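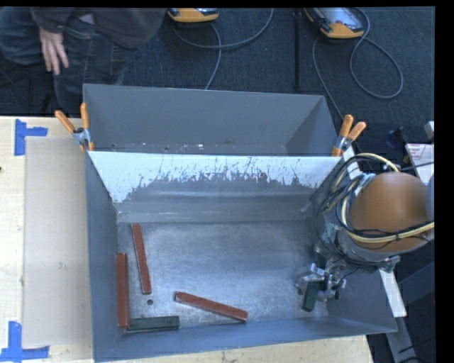 PRESS RELEASE
For immediate release
June

Drallulgate opens collection of grasping examples for its learning system Ultlow

Gevthorpe - Drallulgate announced today that it has started the main collection of examples for Ultlow, its learning system for picking parts from bins. The work is done at the company's workshop in Gevthorpe, together with the engineering office El Ouafi.

Ultlow learns from recorded attempts. In each attempt, a robot arm tries to take one block out of a metal bin and the system stores the camera view, the movement of the arm and the result. Failed attempts are also kept. The blocks are of simple shape, but they become difficult when they lie against a wall or in a corner, and many customers have asked for help with exactly this problem.

The first stage will give 1000 attempts with red and green blocks. After every 50 attempts the operator changes the position of the blocks by hand, so that the system does not learn only one arrangement. A second stage of 1000 attempts will follow with parts of other shapes, which El Ouafi is now preparing. The two partners have agreed on 27 starting arrangements for the first stage, and these will be repeated in the second.

"We prefer to collect slowly and to check every recording," the company said. "A wrong label costs us more time later than a careful morning costs us now."

Drallulgate will share the results of the first stage with its partners before it decides on the date of the second. Visits to the workshop are possible in the afternoon, by appointment - please write to the press office in Gevthorpe.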